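Workshop > Furniture > Tables

Rindthorpe White Work Table, One Year On

We bought the Rindthorpe table last November for the upstairs workroom. Santeri Kettunen picked it out and I put it together. It took an evening with the hex key in the box and a socket wrench of my own.

The first thing I checked was wobble. Our old table shook whenever anyone leaned on it. The Rindthorpe has feet you can screw in and out, and after 12 minutes with a level it stood firm. I have gone back to the feet once.

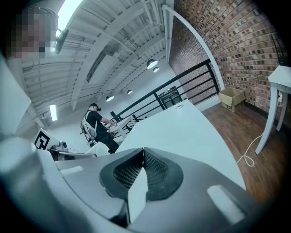 White table in use upstairs, pendant lamps overhead.

The white top shows every mark. Pencil comes off with a damp cloth. Marker needs alcohol, and one blue line by the corner has never gone away. Under our lamps there is a little glare, and I got used to it.

Height is fixed, and that is my main complaint. Santeri is taller than me and has to lean to reach the far side. The Quiambao table we looked at has adjustable legs but cost more than we wanted to spend.

We paid $491 with delivery. Of the 4 bolts on the left leg, one had a rough thread and I swapped it for one from the hardware store. The other legs went on fine.

Good: steady, easy to wipe down, simple to build.
Bad: fixed height, stains from marker.

I would buy it again for the same room.

Fergal Lynch

Filed under: Reviews, Work Tables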